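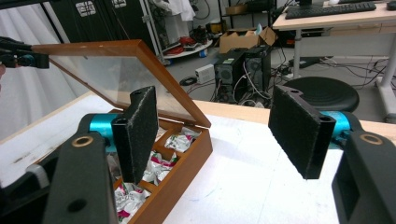 Govthorpe, October 21, 2023

Skiltine is a form of manual foot and lower leg treatment in which the practitioner works with warmed cloths, slow pressure of the thumbs and a small amount of plain oil. It is practised mainly in the town of Govthorpe and in the villages of the Sarell valley. The name is used both for the treatment and for the short course of training that leads to a certificate in it. Skiltine is usually counted among the relaxation therapies and is not a medical treatment.

Name

The word comes from the local speech of the upper valley, where a "skilt" was a folded cloth laid over the feet of a person resting after field work. The ending was added later, when the treatment began to be offered in bath houses to paying guests. Older printed material also has the spellings Skilting and Skeltine, but these have fallen out of use.

History

The use of warm cloths on tired feet is old in the valley and was for a long time a household matter, done by one family member for another. The first place to offer it as a paid service was the bath house at Sarell, which had a separate room for it beside the steam room. At that time the treatment lasted only as long as the cloth stayed warm, and no oil was used.

The thumb pressure, which today is considered the main part of the treatment, was brought in by practitioners who had learned foot massage elsewhere and who settled in Govthorpe. There was some disagreement about this. The practitioners at Sarell kept to the cloths and light stroking, while those in Govthorpe gave more and more time to pressure on the sole and around the heel. The two manners of working are still known as the Sarell hand and the Govthorpe hand, although most practitioners now mix them.

The Texier School, which opened in Govthorpe as a general massage school, was the first to write down the sequence of movements and to teach it in a fixed order. Its handbook describes 54 movements, of which many are small variations of each other. Before the handbook, a learner simply stood next to an experienced practitioner and copied.

Treatment

A full session has three parts. In the first part the feet are washed and wrapped in cloths that have been kept in warm water and wrung out well. The guest lies on the back with a rolled towel under the knees. The wrapping is changed once.

In the second part the practitioner sits on a low stool and works on one foot at a time, beginning with the left. The pressure starts at the heel and moves towards the toes in short steps. In the Govthorpe hand each step is held for one slow breath of the guest; in the Sarell hand the thumb does not stop but glides. Oil is put on the hands of the practitioner and never directly on the skin. Sunflower oil is the most common – some houses add dried lavender to the bottle.

In the third part the calf is stroked upwards with the flat hand, and both feet are covered with a dry cloth. The guest rests for some minutes before standing up. Talking is kept low in this part, and many houses do not allow telephones in the room.

A shorter form without the calf work is offered in hotels. The Texier School does not teach this form separately, but it accepts it as practice time for its students.

Training

The basic course at the Texier School takes 13 weeks, with lessons in the evening. It covers the sequence of movements, simple anatomy of the foot and leg, hygiene, the care of cloths and the keeping of client notes. A further part deals with running a small practice, including prices, bookings and insurance. The written examination is held in June, and the practical examination follows when the student has completed the required number of supervised sessions.

By the most recent list of the school, 241 persons hold the certificate. Holders may call themselves "Skiltine practitioner". The title is not protected by law, and there are also people who offer the treatment without a certificate.

Safety

Practitioners are taught not to treat persons with open wounds on the feet, fever, recent fractures or a known blood clot in the leg. For persons with diabetes or reduced feeling in the feet, the school asks for the agreement of a doctor, and the cloths must then be only lukewarm. During pregnancy the treatment is given only in the light Sarell manner or is left out altogether. Claims that pressure on the sole can influence the inner organs are not part of the teaching.

Practice today

Most practitioners work alone, often from a room in their own home, and combine Skiltine with other kinds of massage. The bath house at Sarell still offers it in the old form on request. An open day is held every year in Govthorpe, where visitors can try the short treatment without payment; the last one had nearly 564 visitors. Outside the region the treatment is little known.

See also

Foot massage
Hot compress
Bath house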